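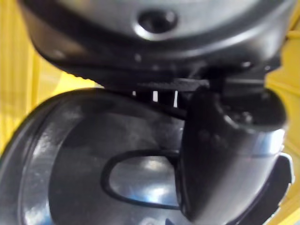
A glossy black housing with a round recessed hole, seen close up

Wornus is a puzzle game for mobile phones designed by Benedikt Lüthi and published by Cludier. The player turns rings of numbered tiles until every tile touches a neighbour of the same value. The first version had 63 levels and was released in November. Later updates brought the total to 224.

Gameplay

Each level starts with between two and 4 rings. A ring can be turned in either direction, and every turn counts as one move. Matching tiles lock together and then move as a pair, so a careless early turn can block the rest of the board. The player can undo up to 200 moves in a single level. There is no time limit.

Locked pairs can be split with a key tile – these appear only in the later levels.

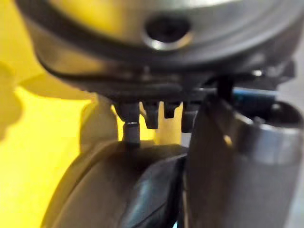 Rounded metal body with a dark band and a bright-rimmed hole

Development

Lüthi drew the first boards on paper. Ingeborg Moser wrote the level editor, and the music is by Rupert Koller. A tablet edition followed on March 14, 2019, with larger tiles and a left-handed layout.

Reception

Reviewers liked the quiet pace but found the hint system too generous. A sequel, Brirkura, uses square boards in place of rings.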